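Votilstead Family Lounge: Progress Report to the Weduver Fund

Prepared by Leopoldo Aguirre, 5 January 2026

This report covers the work done on the lounge since the grant was paid in July. The grant was for $2000, to be spent on seating and soft furnishings for families who visit residents at Votilstead.

Seating

The old chairs have been taken out. In their place we bought a used leather sofa from Barajas, a furniture dealer in town, who delivered it without charge. We chose leather over fabric so that spills can be wiped up. It has two adjustable headrests, which several of the older visitors had asked for. The back is high enough to lean on properly -- the old chairs stopped below the shoulder. 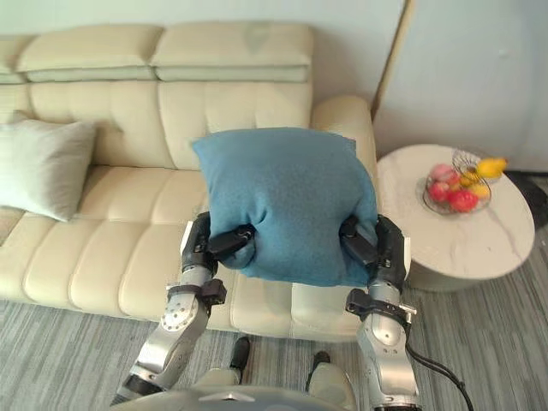

The cream leather sofa, with the teal-blue cushion and a pale gray-green throw pillow.

Cushions

The cushions came from Brestness. We ordered muted colors to go with the sofa. Visitors move them around a good deal during the day, and putting them back is now on the evening tidying list. We have asked Brestness for the price of spare covers but do not have an answer yet.

Care of the sofa

Crumbs and dust collect in the seams, so the cleaning staff go over them with a soft brush attachment once a week. The leather is wiped with a damp cloth and mild soap. We tried a spray cleaner first and stopped using it -- it left the seat slippery.

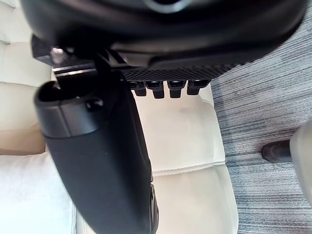
Seat and back cushions of the sofa, showing the deep seams between them.

Use of the room

We asked families for comments at the end of the first stage and received 19 replies. Most were pleased with the sofa. There were 4 requests for a side table within reach of the seat, and 2 for a softer lamp.

Still to do

A second side table has not been bought. We would like to use what is left of the grant for it and will send the receipt when it is in place. The lamp will come out of our own budget.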